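# Besson Circular Loom Kit: Product Review

Reviewed Thu 7 September for the Todcombe Fiber Crafts Library

The Todcombe Fiber Crafts Library reviews tools and kits before adding them to its lending shelves. The Besson Circular Loom Kit was requested by several members who wished to make hats and cowls without learning to knit on needles. The library bought one kit at the regular retail price and used it to complete four projects over the summer.

## Contents of the kit

The kit contains three round looms in graduated sizes, a hook with a molded handle, a blunt plastic yarn needle, a pom-pom maker in two halves, and a printed booklet. The largest loom carries 48 pegs and is intended for adult hats. The middle loom suits children's hats, and the smallest is meant for cuffs and baby items. No yarn is included, and the box states this clearly on the side panel.

Everything fits back into the box after use, provided the looms are nested in order. The library's previous kit, from Ulum, was sold in a bag with a drawstring, and parts from it were often returned late or not at all. The Besson box is stiffer and easier to check in at the desk.

## Build and finish

The pegs are fixed in place and cannot be moved or removed. Members who have used adjustable looms may find this limiting. For a lending item it is an advantage. None of the pegs loosened during testing, even on the middle loom, which was used with a tight cotton yarn that puts considerable strain on the plastic.

Each peg has a groove down its outer face so that the hook can slip under the yarn. On the large and middle looms these grooves are clean and even. On the smallest loom, two pegs had a slight ridge of plastic left from molding. The ridge caught on a loosely spun wool and pulled out a few fibers at each pass. Light work with an emery board removed it, but a new user might not know to look for the cause.

The anchor peg on the side of each loom is short. Heavier yarn tends to slide off it during the first two rounds, and a slipknot should be drawn up firmly before wrapping begins.
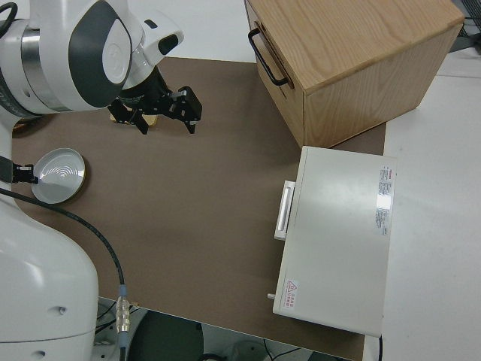 The hook is the weakest part of the kit. Its metal shaft is adequate, but the handle is narrow and has a seam running along one side that becomes uncomfortable after an hour of steady work. Two of the library's testers set it aside in favor of an older hook with a cork grip. Replacement hooks are widely sold and will fit the grooves without difficulty.

## The booklet

The booklet contains 8 patterns: three hats, two cowls, a pair of wrist warmers, a baby bonnet, and a flat scarf worked back and forth on the large loom. The instructions for the basic wrap, the knit stitch, and the gathered bind-off are well written, with a line drawing for each step. The purl stitch receives only one short paragraph, and most beginners will need to see it done in person.

Yarn amounts are given in yards. The ribbed hat calls for 98 yards of bulky yarn, and the library's sample used nearly all of it, with only enough left to weave in the ends. Anyone making the folded brim should buy a second skein. The short cowl calls for 87 yards, a figure that proved sufficient.

There is an error in the wrist warmer pattern. The thumb opening is described as beginning at round 12 in the written text and at round 16 in the chart. The chart gives the better fit. A correction slip has been placed inside the library's copy.

## Results in use

The ribbed hat was made in Sakorach bulky wool blend, in one evening, by a tester with no earlier loom experience. The fabric was even and warm, though more open than hand-knit fabric in the same yarn. The wide spacing of the pegs accounts for this. Holding two strands of worsted yarn together gives a denser result and is recommended for winter hats.

The middle loom was used for a child's hat in cotton. The stitches were difficult to lift in the early rounds and became easier once the tester wrapped more loosely. Cotton is not a good first choice for this kit.

The cowl was the most successful of the four projects. It was worked in a soft acrylic and kept its shape after machine washing. The wrist warmers were acceptable after the correction noted above, but the cuff is loose on a small hand, and there is no loom in the set between the smallest and middle sizes.

The pom-pom maker closes with a simple catch and produces a full, round pom-pom when each half is wrapped generously. The catch should be checked before cutting — it opened once during testing, and the strands had to be gathered and tied again by hand.

## Care and storage

The looms may be wiped with a damp cloth. They should not be left in a parked car in warm weather or stored under heavy items. Work in progress may remain on the loom when the kit is renewed by the same borrower, but it must be removed before the kit is returned to the desk.

## Recommendation

The Besson Circular Loom Kit is recommended for beginners aged ten and older and for adults who find knitting needles hard to hold. It is less suitable for experienced loom knitters, who will want finer peg spacing and a better hook. The library has added the kit to its general lending shelf for a loan period of three weeks, and a second kit will be ordered in time for the December hat drive.

**Rating:** four out of five for the looms, two out of five for the hook, three out of five for the booklet.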